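Rastgate Path: Surface, Edging and Verge FAQ

Maintained by the Kirnmont grounds office. Send corrections to Murray Ormsby.

What is the path made of?

The gravel sections are crushed stone with fines, laid over a compacted base and geotextile. The maximum stone size in the top layer is 3/4 inch. Fines are required for the surface to bind. Washed stone should not be used for repairs.

How long is the path?

587 feet from the parking area to the tree line.

Why is there a board on only one side of the lawn section?

The lawn on the left is mown to a fixed line, and the board holds that line. On the right, the gravel is allowed to feather into the grass.
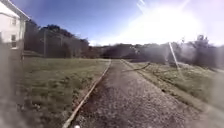 Feathering costs less to install but needs more attention. Grass creeps into the stone and the usable width shrinks over time. The open side is recut each October with a half-moon edger. Cuttings are removed from site and not raked back into the stone.

How is the board fixed?

With stakes on the lawn side, driven until the tops sit below the top of the board. Each joint is backed by a short splice piece and 2 screws per side. Replacement boards are left unfinished and weather to gray.

Can I drive a mower over the edging?

Yes, if the board is flush with the turf. Where it stands proud, mow parallel to it and finish with a string trimmer. Report raised lengths to Luana Macedo.

When is loose stone topped up?

When the base shows through or a rut holds water after rain. Rake the existing stone level before adding any. One ton covers up to 100 square feet at the depth we use. Compact with a plate compactor, lightly damp.

Is the verge under the bushes mown with the rest?

No. The strip between the path edging and the bushes is a mix of grass, low leafy plants and small pale flowers, and it is cut once a year after seed set. The open bank on the opposite side is kept short. Branches are pruned back when they overhang the edging. 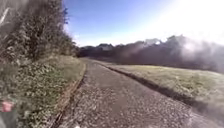 Is weedkiller used?

Not on the verge or the bank. Weeds in the path surface are hoed out in dry weather. Edging joints are cleared by hand.

Who approves changes to the edging?

Ataahua Hapeta. Include the distance from the parking area in feet and the side of the path, for example "68, left".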